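Chapter 6
Cannabis regulation and the advisory process

Learning aims

By the end of this chapter you should be able to:
distinguish prohibition, decriminalisation and regulated supply;
explain how expert advice enters the making of drug law;
describe the main ways of recruiting members to an advisory body;
assess the limits of consultation evidence.

Key terms: classification, decriminalisation, licensed supply, lay member, standing panel, call for evidence, response bias.

6.1 Introduction

Chapter 5 dealt with the classification of controlled substances and the penalties attached to each class. Classification is a decision of government, but it is seldom taken without advice. The present chapter examines where that advice comes from, who gives it, and how far it can be expected to reflect the conduct of the people whom the law affects.

Three broad positions are used throughout. Under prohibition, possession and supply are both offences. Under decriminalisation, possession of small amounts is dealt with outside the criminal courts, while supply remains an offence. Under regulated supply, production and sale are permitted to holders of a licence. The positions are simplified. Many systems combine parts of more than one, and the law as written may differ a good deal from the law as enforced.

6.2 Sources of advice

An advisory body normally draws on medicine, pharmacology, policing, social work and education. Members are appointed for a fixed term and may be reappointed. Selection by profession has a predictable effect on age, as senior standing in most of these fields takes many years to reach. A body chosen in this way may be well informed about harm and treatment and poorly informed about present patterns of supply, prices and slang.
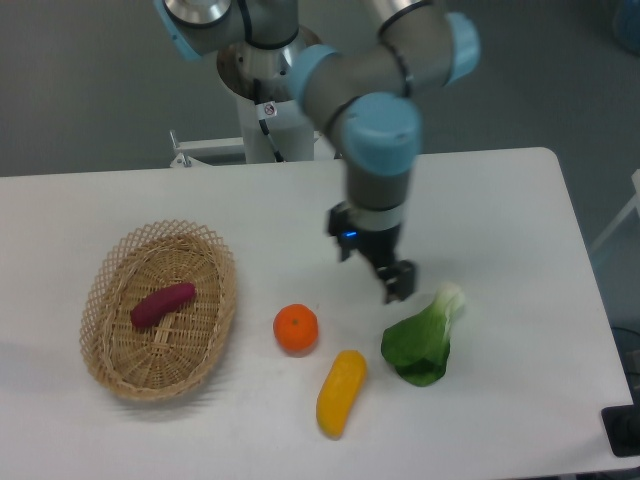 Two remedies are in common use. The first is the lay member, who sits with full voting rights but holds no professional post in the field. The second is the standing panel, a separate group which is asked for its views at set stages and has no vote. Panels are easier to recruit and can include people under the age of majority, subject to consent and safeguarding rules. Their influence depends almost entirely on whether the main body is obliged to reply to them in writing.

6.3 The Niminel case

The district of Niminel is used as a running case in this chapter. Its council set up an advisory body of 14 members and opened a call for evidence in January. The call drew 900 submissions, of which 800 came through a single online form drafted by the campaign group Fletix. The remaining submissions were longer and came mainly from clinics, schools and the youth charity Pilum.

The figures raise a problem of weighting. Identical submissions show that a view is held and that its holders are organised — they do not show how common it is in the district as a whole. To discard them would be equally unsound. The Niminel body reported the two groups of submissions separately, a practice discussed further in section 6.5.

6.4 Self-reported use

Surveys of cannabis use rely on respondents admitting to an offence. Under-reporting is therefore expected among adults in regulated employment, and some over-reporting has to be allowed for among school pupils. Question order, the presence of a parent and the promise of anonymity all affect the result.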